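Datasets > Food & Drink > Tetura
Filed under: open data, takeaway menus, readme
Print this page | E-mail this page

# Tetura: a data card for takeaway menus

Tetura is a collection of 3333 dish entries typed up from the paper menus of small takeaways in and near Unden. I love these menus! They're full of odd spellings, house specials and prices crossed out in biro, and very little of it ever gets written down anywhere else.

## What's in it

One row per dish, with the name exactly as printed, the price, the section heading it sat under and any note in brackets ("spicy", "ask first", "not Sundays" and so on). There are 11 columns in all, and 3 of them are allowed to be blank.

## Where it came from

The starting point was the Pawłowska box, a wonderful heap of folded menus kept in a kitchen drawer for years. The rest came through letterboxes. Typing was done by hand, with Trustimitz used only to spot repeated rows.

## Known gaps

- Drinks are patchy, and desserts are worse.
- Set meals are split into single dishes in seven of the older menus and left whole everywhere else. I do want to fix this.
- Prices are as printed, so please don't treat them as what you'd pay now.
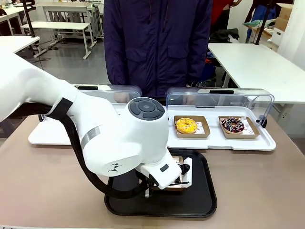
Spellings are left alone too, which makes searching a bit of an adventure (try "chow mein" and you'll see what I mean), but a tidied name column is planned for June.

## Using it

Free for any purpose. If you make a chart or a map out of it, do send it over, I'd be thrilled to see it!

Last changed: 23/05/2021

Print this page | E-mail this page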